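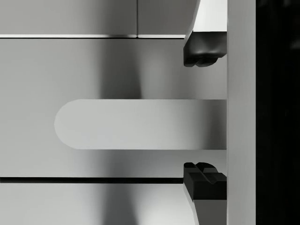 Does the Sallo primer need a full flat before topcoat? It needs a scuff only, if overcoated the same shift.

Panel 59, March. Sallo primer, two coats, Esar hardener.
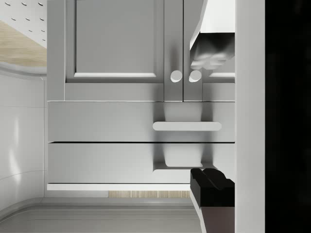 Pinholes at the lower edge again -- filled with Zaidi stopper, left 347 min, cut back dry. Feather edge held.

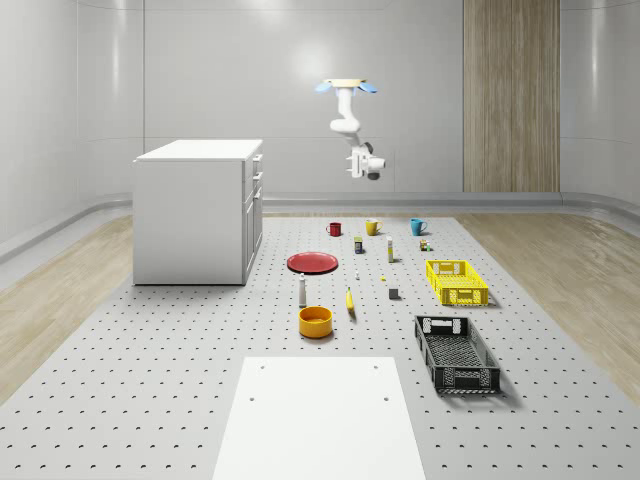
Next panel: same mix, thinner second coat. Check tin 396 for skinning.

Search notes Go
Home Notebook Stock

Recent entries
Skandholm lacquer, run 2
Gun cleaning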